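News from the packing hall in Grerbridge

Since October 22, 2020 we have two robot arms at the end table of line 7, and many colleagues from the other halls ask me how it is going. I try to answer here.

The arms learn the cleaning of the table. For us at Cunier this is not a small thing. At every change of product the belt must stop, and one person from the packing team leaves her place to sweep the crumbs and the small waste. Montserrat Robles did this for many years, and she says that her back remembers every shift. 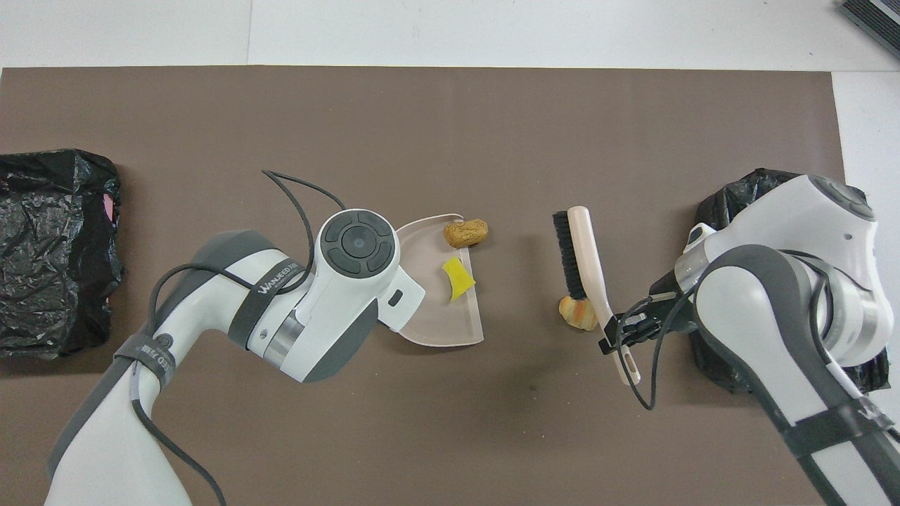

Now Montserrat and Leandro Campos are the first two operators who guide the arms. They had one week of training with Anselmo Marín from the technical office. Leandro told me that the brush was the most difficult part, as a person presses harder or softer without thinking, and the arm must be taught it. They write every attempt in the logbook, also the bad ones.

Some of you are worried about the jobs, and I understand this very well. I asked Gonzalo Figueroa directly. His answer is that the packing team keeps the same number of people until the end of the trial, and that the two operators receive the higher pay group. What comes after the trial is not decided yet. I will ask again.

Who wants to see the arms can come during the afternoon break. Please stay behind the yellow line and leave your coffee outside.

Elínborg Vigfúsdóttir, staff representative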